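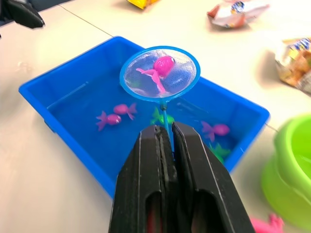 Toy net over the water, blue rim, white mesh.

October, notebook, port of Lerisa to handheld

Build 487 came in before lunch. Release note says "loading times fixed." I have read that line before, so I timed it myself. Harbor to Andska took 41 seconds on the old build and takes 38 on this one. Call that fixed if you like.

Frame rate is better in the town and I can't find a reason for it in the change list. Either someone cut the crowd and didn't write it down, or the counter is wrong again. Ran the same walk with the counter off and a stopwatch on the clock tower bell. Bell still drifts. I'd trust the bell over the counter.

Elaine Batista thinks the drift is audio only and has nothing to do with the frame pacing. Could be. She said the same about the bridge crash and that was memory. Left her the capture, she can argue with it.

Save files. Old saves from the PC version are supposed to carry over. Tried 2. One loaded fine. The other loaded with the inventory in the wrong order and the ferry quest marked done when it isn't. Marketing copy already says "bring your save with you," so somebody should talk to them before the boxed edition goes to print. I am not going to be the one to say it's ready.

Text: the string table has 1,110 lines, and the German is over the box in most of the shop menus. Parry says their font tool shrinks to fit. It does, down to a size I can't read on the small screen. Asked for a fixed minimum and a scroll. No answer yet.

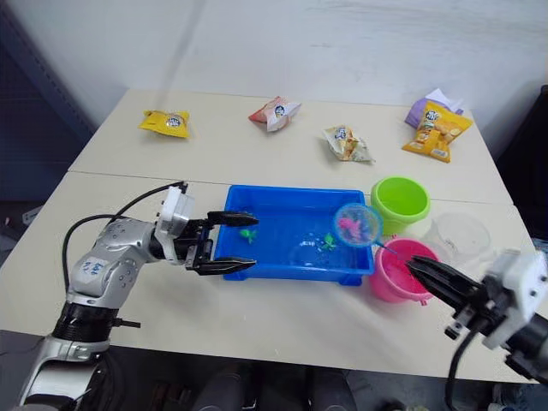
Snack bags on the back table.

After 3 pm: tried the Bivum controller layer with the sleep bug. Put the unit to sleep in the pause menu, woke it, left stick dead until the cable was pulled. Same in the map screen. Could not get it to happen in a fight, which makes me doubt my theory that it's tied to the menu code, as the fight HUD uses most of the same calls.

They want to list "full cross-save" as a day-one feature. I'd want to see it survive a bad connection first. Pulled the network halfway through an upload and the game said "synced." It wasn't.

To do:
rerun the Andska load from a cold boot, card and internal
send Elaine the broken save, not the good one
ask who touched the crowd settings
sleep bug again with the second pad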